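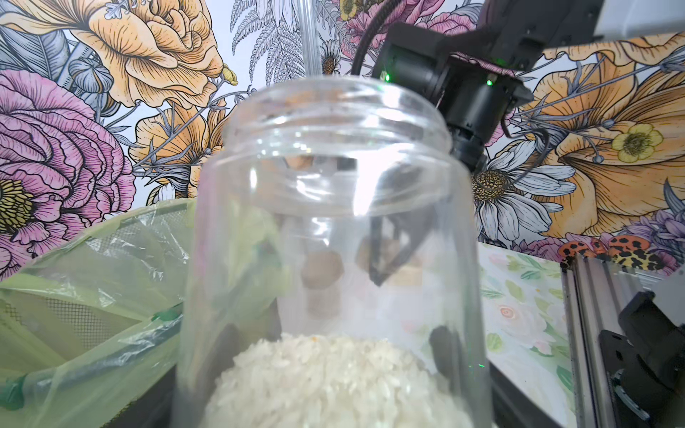
Fergal Keane thinks I am wasting my time with grain moisture by weight and should buy a meter. His message came in before breakfast, four lines, no greeting. A meter would give me a figure in seconds, he wrote, and I would stop running the oven all day for the sake of a few grams of water. He has a point about the oven. He is wrong about the meter, at least for small lots, because the cheap ones are calibrated for wheat and barley and go astray on anything with a different shape of kernel.

February 12, 2021. Overcast, frost on the inside of the store window again. Store temperature 7 degrees at the first reading and no change by noon.

Finished the second drying run on the short-grain rice. Method as before: sample ground coarse, spread thin in the foil dish, dish weighed empty and then full, oven held low, weighed again until two readings agree. The first run did not settle and I now think the fault was mine. I was taking the dish out and weighing it warm, and a warm dish on that balance reads light. The air above it rises and takes some of the load off the pan. This time I let the dish cool with the lid on before each weighing and the readings came together quickly.

I have been through the September pages to see whether I made the same mistake then. The entries do not say whether the dish was cooled. I have put a pencil mark beside each of them and will treat them as doubtful.

The oven dial is not to be trusted. With the loose thermometer on the middle shelf it read 212 Fahrenheit when the dial claimed a good deal more, and the back corner was hotter than the front. Dish now goes in the same spot every time, handle end to the left. The door seal on the Keogh is perished along the bottom edge. A new seal costs more than I paid for the oven, so it will have to be high-temperature rope from the stove shop in Gristcombe, if they have any.

Also started a lid test. Two jars, same rice, same fill. One has the lid as supplied, the other has a ring of silicone cut from an old baking mat and set under the lid. Both weighed closed, to be weighed again at the end of each week and not opened in between. If the plain lid leaks, its jar should gain weight in this damp. I expect the difference to be small, possibly smaller than the balance can show. In that case I will have learned something about the balance.

Moved the open sacks off the floor and on to slats. The bottom of the one nearest the wall felt clammy, though the grain inside ran freely and smelt of nothing. Wall side now has a hand's width of clear air. I should have done this before the winter.

Emiliano Vergara rang in the afternoon about the Vurov desiccant. He dries it on a tray and reuses it, and says it lasts for years provided it is never heated too hard. I asked what too hard meant and he did not know. Will try a small amount and weigh it before and after, then leave it in the open overnight and see how much it takes back.

Replied to Fergal this evening. Told him I would borrow his Irnik meter for a week and run it against the oven on the same samples – if the two agree on rice I will say so in writing. He has not answered yet.

To do: rope for the door, batteries for the balance, fresh labels. The old ones have gone soft and the ink has run on the flour bins.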